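From the software desk: teaching the wiping planner where to stop

Halyna Skoryk, who looks after perception on the Fasen project, asked me to write up the surface-cleaning work for this issue, and I have been putting it off because I kept hoping to have a tidier story to tell. February is here, so you are getting the untidy one, and I think you'll enjoy it all the same!

Those of you who came to the June open house will remember the old wiping routine. You drew a rectangle on the screen, the arm went back and forth over it, and everybody clapped. It was a lovely demo and a pretty poor way to clean anything, as the rectangle took no interest in where the dirt was. The new version begins with the wrist camera. It takes a look at the surface, builds a mask of everything that doesn't match the color of the board, and hands that mask to the planner, which lays down strokes to cover it with a bit of overlap on either side.

The mask is where most of our winter has gone. A dark, well-defined mark is easy, and even our first threshold found those. Pale residue on a white board is another matter altogether, especially when it breaks up into specks at the edges and you have to decide how far out the stain really goes. Set the threshold low and the planner wants to scrub half the board; set it high and it leaves the freckles behind.

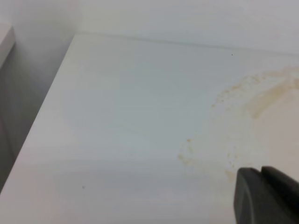
Halyna's answer was to stop asking for one hard boundary. Her segmenter now gives every patch a score, and the planner spends its slow, firm strokes on the high scores and goes over the faint ones with a single light pass. She labeled 146 wrist views by hand to get it going (bless her patience), and we have another 400 waiting for anyone with a free afternoon and a good podcast.

Ihor Didenko has been on the control side. He rewrote the contact controller so that it slides along the surface normal and eases off before it reaches an edge, with the limits read from a plain settings file. Please do read the comments in that file before changing anything in it - Ihor wrote them with great care and he can tell when they have been skipped.

Still on the list are seams, where the mask likes to creep up the wall, and warm light, which the segmenter sometimes takes for a stain. The code is on the Fasen branch, and the replay tool will run without an arm attached. If you'd like to help with labeling, stop by Halyna's desk any morning and she'll set you up with a login.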